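Subject: Re: [dedton-wood] White haze under hardwax oil, kitchen table
Date: January 2, 2024

On the list, a member wrote:

> I put two coats of Kiline on an ash table in May and it
> looked fine until the fall. Now there is a whitish haze at
> one end, mostly where we set down serving dishes. Do I have
> to strip the whole top, or can I fix that end and blend it?
> I have half a can left. Batch number on the lid is 3098 if
> that matters to anyone.

You don't have to strip it. I have had the same haze on two tops, and both times it was in the finish and the wood underneath was fine. Heat and steam will do it if the oil went on too thick.

Start with the mildest thing. Wipe the area with mineral spirits and let it dry overnight with a window open. If the haze goes away while the surface is wet and comes back when it dries, the finish is scuffed or porous and wants another thin coat. If you still see it through the wet spirits, it is deeper and you will need to sand.

For sanding I would go to 180 by hand, with the grain, and carry it all the way across the board to the joint. Stopping in the middle of a board leaves a line you will see every morning at breakfast. Vacuum, wipe, then put on less oil than you think you need. Buff it off after ten minutes with a plain cloth that doesn't shed.

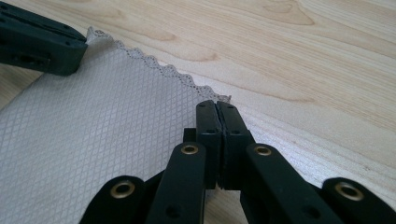
Pale top with a slight sheen, cloth on the left.

I would not use the half can without checking it first. Kiline skins over once there is air in it, and the bits end up in the coat. Pour some through a paint strainer, and if it is stringy, throw it out. The small can from Gerkska was $178 less than the big trade pail last time I looked, and one small can does a table easily.

Lay used rags out flat outdoors to dry before you put them in the trash. Don't leave them in a ball.

On color, new oil on sanded wood looks lighter than the rest at first. Mine evened out over a couple of months near a south window. The Hứa tinted oil someone brought up last week is a different product and I wouldn't put it over Kiline without trying it on the underside.

Does your haze have a hard edge, or does it fade out?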